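4 Using the Sudley Countertop Pizza Oven

Read the safety section before using the oven for the first time. The steps in this section apply to the gas and electric models unless a note says otherwise.

4.1 Before the first bake

1. Set the oven on a level, heat-resistant surface. Leave the clearances given on the rating plate at the back and both sides, and never run the oven under a wall cabinet.
2. Remove the packing card from under the baking stone. The stone is not fixed in place. Lift it out with both hands and lay it flat on a folded towel.
3. Wipe the stone with a dry cloth. Do not wash it.
4. Put the stone back with the smooth side up. The notch goes at the rear left.
5. Run the oven empty on medium for 30 minutes. There may be a light smell and a little smoke. Open a window or turn on the range hood.
6. Let the oven cool completely before you bake in it.

CAUTION: A damp stone can crack when heated. If the stone has been stored in a garage or basement, leave it indoors overnight, then repeat step 5.

4.2 Making the dough

The recipe below makes 4 balls, one for each 12-inch pizza. It was written for the Sudley by Archie Leckie and is the one the bake times in section 4.5 are based on. Other doughs will work, but you may need to adjust the heat.

You need:
667 g bread flour
434 g cool water
13 g fine salt
2 g instant yeast
A little olive oil for the containers

1. Put the water in a large bowl and stir in the yeast.
2. Add the flour and mix by hand or with a wooden spoon until there are no dry patches. Cover and rest for 20 minutes.
3. Add the salt. Knead for eight minutes, or five minutes in a stand mixer on low. The dough should be smooth and slightly tacky.
4. Cover the bowl and leave it at room temperature for two hours.
5. Divide the dough into 4 equal pieces and shape each one into a tight ball.
6. Oil your containers lightly, put the balls in with space between them, cover, and refrigerate for 24 to 48 hours.
7. Take the dough out two hours before you plan to bake. Cold dough tears and springs back when you stretch it.

Note: In summer the two hours in step 4 can be too long. If the dough has doubled early, go on to step 5.

Note: If you use all-purpose flour, hold back 30 g of the water and add it only if the dough feels stiff.

4.3 Preheating

1. Check that the stone is seated and the oven is empty.
2. Turn the dial to HIGH. On gas models, push the dial in and hold it for five seconds while lighting.
3. Preheat for 25 minutes with the door closed. The ready light shows that the air is hot – the stone takes longer, so wait the full time.
4. If you own an infrared thermometer, check the center of the stone. Aim for 750°F for a thin pizza, or 600°F for a thicker one.

WARNING: The door, the front lip and the chimney cap get very hot. Use dry oven gloves. Keep children and pets away until the oven has cooled.

4.4 Stretching and topping

1. Dust the work surface and the peel with a small amount of flour. Semolina also works. Too much of either will burn on the stone and taste bitter.
2. Turn one ball out onto the flour. Press from the middle outward with your fingertips, leaving the outer half inch alone.
3. Lift the dough and let it hang over the backs of your hands, turning it as it stretches. Stop at 12 inches. Do not use a rolling pin if you want a raised edge.
4. Lay the base on the peel before you add anything to it.
5. Spread three tablespoons of sauce, then add the cheese. Drain fresh mozzarella for at least 30 minutes first.
6. Shake the peel gently. The pizza should slide. If it sticks, lift the edge and put a pinch of flour underneath.
7. Keep the remaining dough covered while you work, so it does not form a skin.
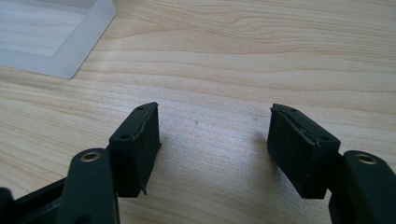
4.5 Baking

1. Open the door and set the tip of the peel near the back of the stone.
2. Tilt the peel slightly and pull it back in one quick movement.
3. Turn the dial down to MEDIUM for thin pizzas. Leave it on HIGH if the toppings are heavy.
4. After 40 seconds, turn the pizza a quarter turn with the small peel. Repeat every 20 seconds.
5. Take the pizza out when the edge is browned and the underside has dark spots. A thin pizza takes two minutes, a thicker one up to five.
6. Turn the dial back to HIGH and wait four minutes before the next pizza.

Note: If the top browns before the base is done, the stone was not hot enough. Preheat for another ten minutes. If the base burns first, lower the heat sooner or use less flour on the peel.

CAUTION: Do not pour water on a flare-up. Turn the oven off, close the door and wait.

4.6 After baking

1. Turn the dial to OFF. On gas models, close the valve on the cylinder too.
2. Let the oven cool for at least two hours with the door closed.
3. Brush loose flour and crumbs off the stone. Dark stains are normal and do not affect the food.
4. Wipe the outside with a damp cloth. For replacement stones, quote part number 203.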